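Gripper stops short of the capsule on our coffee cell, where do I start?

Wasomix_fan
I look after a little two-arm table cell that makes capsule coffee – arms bolted along the near edge, coffee machine over by the far edge, teal tray next to it. It ran fine all through April. Then we changed the finger pads, and now the right arm closes early and nudges the capsule off instead of grabbing it. I homed everything twice and reloaded the Skalus program, same thing both times. Is this a pad problem or did I knock the bracket? I really don't want to re-teach all 226 points if I don't have to!

Sebastian Bălan
Don't re-teach anything yet. I ran a cell a lot like yours and did exactly that, lost a whole morning, and it was one bolt. New pads are often a bit thicker than the old ones, so the fingers meet sooner than the program expects. Open the gripper all the way, jog it somewhere with bare table in front of it and look at the fingers from the wrist side. They should lean out by the same amount. Then go over the base plates and the bracket bolts with a torque wrench (use the number in your own manual, mine won't be right for yours).

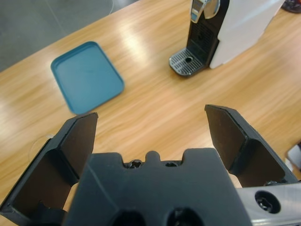

Same cell from higher up:
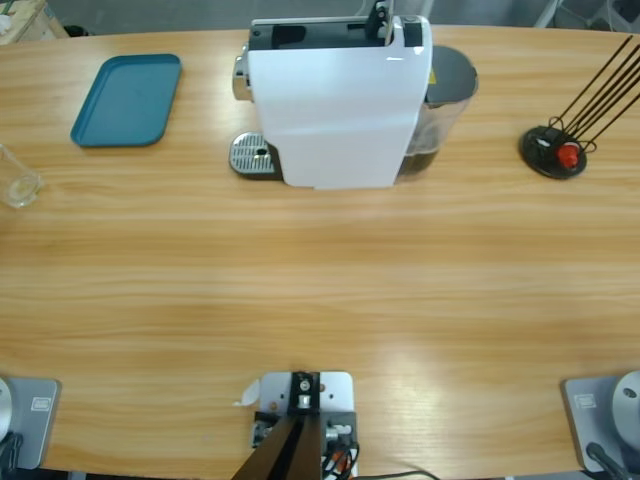

How often should the finger zero be checked?
After every pad change, and otherwise every 388 hours of running. That's my own number, and it has worked for me.

If the fingers look even, set the zero again with the new pads on, then try one capsule at slow speed. Mine needed the closing width opened up by around 6 tenths of a millimeter, which I would never have guessed by eye. Save the old value first – I forgot, and had to dig it out of a backup. If you're still off after that, teach the pick point again and leave the other 225 alone.

Rewi_8
had this on a dollberg gripper. check the cable where it bends at the wrist, ours was pulling when the arm turned

Wasomix_fan
Thanks both! The cable had plenty of slack, so I did the zero like Sebastian said and it picked up 8 capsules in a row. One of the bracket bolts was a little loose too, so maybe it was both. I'll get to the left arm after lunch.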